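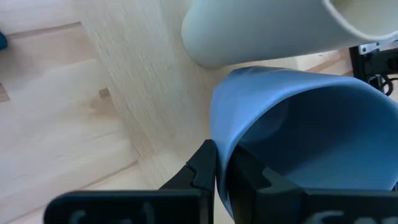

Cup storage, revised

June 18, 2019

The old arrangement was a single row of cups along the back of the table. It worked until the row reached the corner, at which point every cup in front had to be moved to get at one behind. Stacking was tried in March and abandoned. Straight-sided cups of nearly equal diameter wedge together, and a thin wall flexes when you pull on it.

The replacement is a small tabletop shelf. I looked at the Altosholm and the Tastero and bought the Tastero, mostly for the open front. The price was 646 against 1,299, and the extra money would have gone on a second board I have no use for.

Assembly took around 50 minutes. The crosspiece goes on last. Leave both screws slightly loose, stand the frame on the table, press down on the board, then tighten. If you tighten first, one rear leg ends up short of the surface and the whole thing rocks.

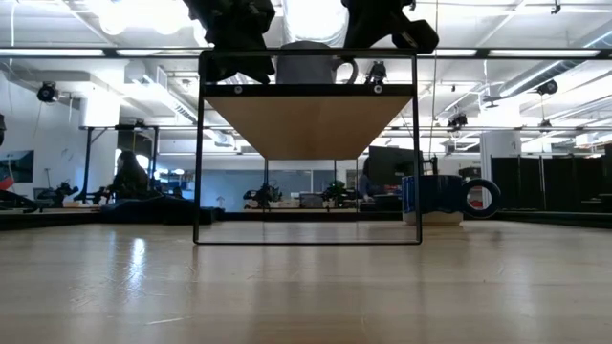 Gray mug up top, blue mug at the side, handles to the right.

Placement rules, for now: one mug on the board, the wide one beside the frame. A large round handle needs its own clearance -- measure the mug across the handle, since the body diameter tells you very little. Handles all face the same way so that two mugs side by side don't knock.

Ognjen Ionescu wrote to ask about felt pads under the bottom bar. I have not fitted any. The tabletop is glossy and already has a scratch, so pads are probably sensible, but they raise the front and the rear legs would need the same thickness.

Still open: where the light cups go. They tip easily, and under the board they are awkward to reach from the side. A shallow tray might do it. I'll measure the opening before ordering one.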